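Kuketti starter log, 9/13/21

Feeding test on the three rye jars, continued from August. Jar A smells like apples, jar B like paint, jar C like nothing at all, which bothers me more than the paint. Fed all of them at the same ratio as last time, equal weights flour and water, lids loose.

Flour is the Lu stone-ground, new sack. The old sack ran out in the middle of feeding B, so B has had a mixed meal and I'll have to put an asterisk on it. Fengying says the asterisks in this notebook could fill a jar of their own. Noted.

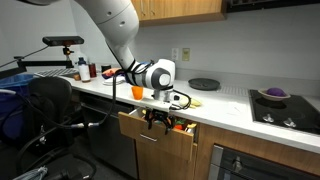 The Clument thermometer and the oven display still disagree. I've decided to believe the thermometer on the grounds that it cost more. Proofing shelf was set the same as in August and I left it alone, apart from opening the door too often to look.

Rise so far: A doubled and held its dome. B got most of the way up, thought about it, and sank. C moved 3 mm, and I would accept an argument that the rubber band slipped.

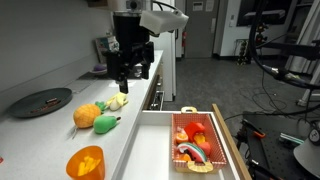 Dough for the bake: 500 g flour from the Lu sack, salt as usual, jar A only. Primo wanted to try B as well "for science," but Primo isn't the one who scrubs the bannetons. Mixed by hand, rested, folded 3 times. Sticky at the first fold, better at the second, and by the third it felt like dough. Should have held back some water. I wrote the same thing last month and underlined it.

Re-read the Zoduvau bulletin while waiting, the piece on sluggish rye cultures. Copied the useful bit below so I can stop losing the printout.

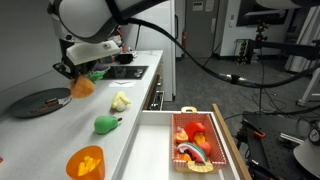

Zoduvau Bulletin, Vol. 6, No. 3

"A culture that has stalled should be fed small and often, and kept warm. Discard freely." I do not discard freely. I have a tub of discard in the fridge that is now older than jar C, and probably livelier - worth a side test if C is still sulking tomorrow.

Crumb on the finished loaf: tight at the bottom, two large caves under the crust. Flavor good, sour at the back. Crust too dark on the left, so the oven is still favoring that side. Fengying ate the dark end and said it was fine. She also says this about the coffee.
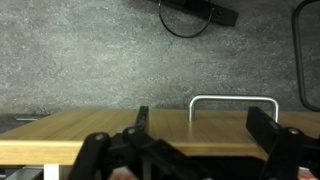 To do:
New rubber bands, the flat kind.
Rotate the loaf halfway. Set a timer for it this time.
C gets warm water and small feeds until the weekend, then Primo can have it.
Ask Lu if the new sack is a coarser grind, it drinks differently.
Relabel B. The tape has fallen off twice and I only know it by the smell.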